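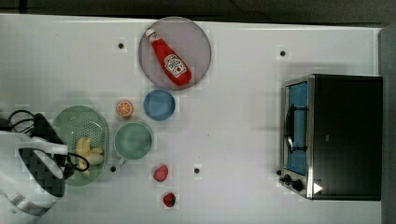 According to Elvia Salinas, a sinking fund is only a service charge with a grander name, and she'd like this entry to say so. I can't quite go along with her (sorry, Elvia!), though I see how the two get muddled, as they usually turn up on the same bill.

Sinking fund (flats)

A sinking fund is a pot of money that the owners in a block of flats pay into over the years, so that big jobs like a new roof or a replacement lift don't land on everyone at once. The service charge proper covers the day-to-day stuff: cleaning, lighting in the stairwells, insurance on the building. You'll also see "reserve fund", and plenty of people use the two names as if they were the same. Strictly speaking, a sinking fund is for one known, expensive item, and a reserve fund evens out costs that come round every few years, such as painting the outside. I've read leases that get this the wrong way round, so go by what the clause says and ignore the heading.

How the payments are worked out

Somebody, normally a surveyor, lists the parts of the building that will wear out, guesses how long each has left and puts a price on it. The total is spread over the years and divided between the flats, either equally or by floor area. At Irnasum Court in Kokance, where I owned a top-floor flat for far too long, it went by floor area, and my share was £800 a year. Hòa Hà on the ground floor paid rather less and still had to chip in for the lift, which she never used. She wrote some splendid letters on the subject!
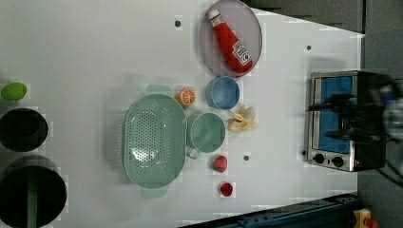
The lift is the usual sore point, and leases deal with it in different ways. Some let the ground floor off altogether, others make everybody pay the same, and a few older ones don't mention lifts at all (mine didn't, and the argument went on until February).

When you sell

Money you've paid in generally stays with the building. You don't get your share back when you move, unless the lease says so or you can talk the buyer into paying a bit extra. I'd put in £2839 by the time I left and didn't see a penny of it. A healthy fund does make a flat easier to sell, mind you, and buyers should ask for the latest balance before they agree a price. Rigoberto Tapia's old leaflet on buying flats, long out of print, suggested asking for the planned works as well, and I'd do both.

Where there's no fund

If the lease doesn't allow for one, the managing agent can't normally just start collecting. The bill for big works then arrives in one go, which can be very nasty in a small block.

See also: Service charge, Managing agent, Major works

Home | Entries A to Z | Leases | Buying | Contact

Last updated: 13 September 2020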